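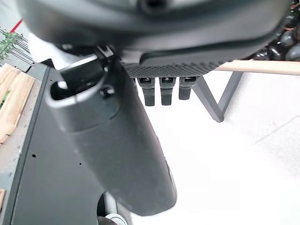 Unit 3: Keeping Fresh Fruit After Harvest
Instructor: Naveed Lodhi
Skiltcombe Extension Program, Food Handling Certificate

This handout accompanies the February lectures. Students are expected to read it before the storage practical.

3.1 Respiration

Fruit remains alive after it is picked. It continues to take in oxygen, use up its sugars, and give off heat, water, and carbon dioxide. The faster it respires, the shorter its storage life. Lowering the temperature slows respiration, and for this reason prompt cooling is the first step in nearly every handling plan.

3.2 Climacteric and non-climacteric fruit

Climacteric fruits, such as apples, bananas, and pears, show a sharp rise in respiration as they ripen and may be picked before they are ready to eat. Non-climacteric fruits, such as grapes, cherries, and citrus, do not gain sweetness in storage and must be harvested at eating quality.

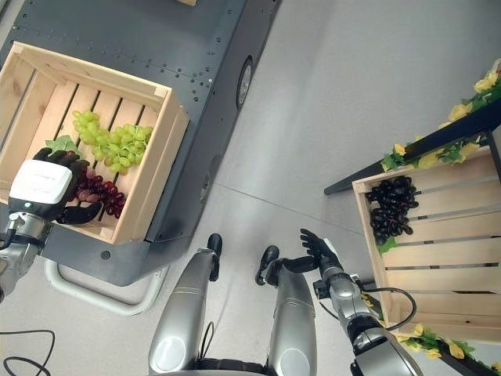

Why should grapes be stored apart from green onions?
Grapes readily pick up the odor of onions, and the change in flavor remains after the two have been separated.

3.3 Water loss

Table grapes lose water through both the berry and the stem. The stem dries first and turns brown, and buyers commonly treat its color as a sign of age. High humidity in the cold room limits this loss. Free water on the surface of the berries should be avoided, as it encourages gray mold. 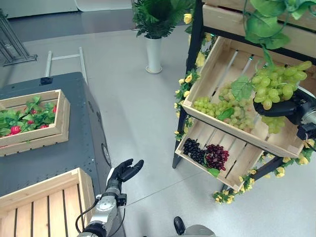

Gray mold is caused by the fungus Botrytis cinerea, which can grow slowly even at temperatures near freezing. It spreads from berry to berry by contact, and one split berry may affect an entire bunch. Damaged berries should therefore be trimmed before packing.

3.4 Assignment

Read the Fleury case study in the course packet and write a storage plan for a mixed shipment of apples and grapes. State the temperature and humidity for each product. Plans may not exceed 3,000 words and are graded out of 100 points.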